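Bench diary, September

Morning. Toaster oven, third session. Brown mat down first, oven on the left of it, door down.

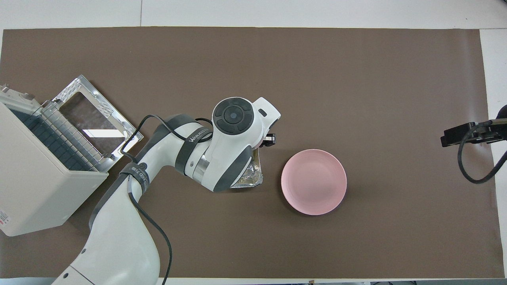
Started with the rack. Last time I put it back on the upper runners out of habit and the bread came out dark on top and pale underneath, so the notes from that session are no use for comparison. Today it went on the lower runners and stays there until I write otherwise.

Weighed the oven on the parcel scale without the crumb tray. Did it twice and got the same number both times, then forgot to write it down before Hywel Mathias switched the scale over to ounces for his own parcels. Will redo.

Crumb tray next. It slides out from under the lower elements and had a fair amount on it, mostly sesame. Tapped out, wiped with a damp cloth, dried, put back. There is a brown patch in one rear corner that does not come off with dish soap. I left baking soda paste on it for the length of lunch and it got lighter. I did not use the steel pad. The last tray I used a steel pad on started to rust inside a month.

Door. The complaint in my earlier entry was that it drops the last part of its travel instead of lowering. I opened and closed it slowly with one hand under the handle and could feel the point where the spring lets go. One side lets go before the other. Aravind Devadiga thinks the spring hook has walked along its slot. He has fixed two of these and I have fixed none, so I am going with his version. The hooks are reachable only with the side cover off, and two of the cover screws have heads I don't have a driver for. Ordered a bit set from Trirel. Until it arrives the rule is to lower the door by hand all the way and set nothing on the glass.

Afternoon. Ran it empty to get the cleaning smell out, window open. Then bread: a plain white loaf from Kalniņš, sliced on their machine, so the thickness is at least consistent. First batch at 485 on the oven thermometer, which was too hot for what I wanted but is where the thing settles when the dial is all the way around. Edges went before the middle had any color. Second batch with the dial backed off to the three o'clock position. Better. Even color across the front slices, still a little light at the rear left. I turned the slices halfway through and that covered it up, but it doesn't tell me anything about why.

Possible causes, in the order I mean to check them: door not closing flush on that side, element sagging, draft from the window. The window is the cheapest to rule out. Next session with it shut.

Also went through the Eketer parts list for a replacement rack. They have one with the right width but it is too deep and would hold the door off its seal. Kamham has nothing. The present rack is fine apart from one bar with a slight bend, so this can wait.

Let the oven cool with the door closed, then wiped the inside of the glass with vinegar and water. Two passes. The streaks are on the outside face, it seems, and I was too tired of it by then to do that one as well.

Mat needs a wash. Creases along the edges are not coming out by themselves. Try rolling it the other way overnight.

To do: weight, in grams. Side cover when the bits come. Move the thermometer to the rear left. Buy bread.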